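Home Tips Workshop Kitchen Garage Contact

Looking after spin-lock dumbbells in the garage

I do my lifting in the garage, between the chest freezer and the paint shelves, and I've learnt most of what follows by getting it wrong. If you've got the old-fashioned sort of dumbbell, with a threaded bar and a nut at each end, they'll go on for decades with hardly any attention. Mine came from a car boot sale one September and I paid 28 pounds for the lot, plates and all, which I still think was a bargain (my wife still thinks it was 28 pounds too much).

First thing, take them apart on the floor. I used to do it on the workbench because it was kinder on my back, and then a plate rolled off the edge and put a dent in the lid of the freezer. On concrete the worst you'll get is a nasty clang. If your floor is painted or tiled, put down an old bath mat or a bit of carpet, and sweep first! Grit gets in the threads and you can feel it crunching when you wind the nut back on.

Keep a tray next to you. Any shallow one will do – an old drawer organiser, a cat litter tray (a new one, please), the lid of a storage box. Nuts go in the tray the moment they come off. I once spent an entire evening hunting for one that had rolled under the freezer, and I only found it in the spring when I moved the thing to defrost it.

Now the threads. A dry nylon brush comes first, an old toothbrush is fine, and you work round the spiral with the bristles following the groove. If there's rust, a bit of wire wool and a drop of light oil will shift the surface stuff. Go gently, chrome scratches more easily than you'd expect, and once it starts to flake there's no putting it back. Wipe all the oil off afterwards. I mean all of it. A nut that spins on beautifully will spin off just as beautifully when you're halfway through a set, and that is how I came to own only one good big toe.

The grip in the middle is another matter. That crosshatched pattern holds on to sweat, dead skin and chalk, and it's revolting when you look at it closely. Warm water, washing-up liquid, a stiff brush, and dry it straight away with a towel. No oil there at all. My neighbour Pascal Fleury puts furniture polish on his and I've told him what I think of that.

Plates only need a wipe with a damp cloth. If they're the painted iron kind and they've chipped, dab a bit of black metal paint on the bare spot and leave them somewhere airy overnight before you stack them, or they'll stick to each other like biscuits.

When it all goes back together, hold the plate upright and square to the bar as you slide it on. If you let it lean it catches on the thread and you'll think it's the wrong size. Same plates both ends, obviously, though I've managed to get that wrong as well.
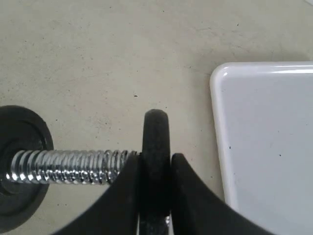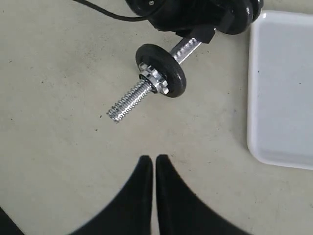 Do the nuts up by hand until they stop, then give each one another little nip. Don't take a spanner to them, you'll never get them off again without bad language. Some have a rubber ring inside, and if yours has gone hard and cracked you can buy replacements for next to nothing. Check the size of your bar before ordering, as I now have a jam jar of rings that fit nothing in this house.

For storage I keep the spare plates on a bit of broom handle screwed upright to an offcut of worktop, biggest at the bottom. It took me one wet afternoon and it's been the most useful thing in the garage ever since. The bars live on a shelf indoors over the winter, as our garage gets damp and the chrome goes spotty by January if I leave them out there. A pot of those moisture crystals helps a bit, but you have to remember to empty it, and I don't.

Next time I'll have a go at the garage door runners, which have been squealing since Easter.

Contact | Copyright Parkness Home Tips | Back to top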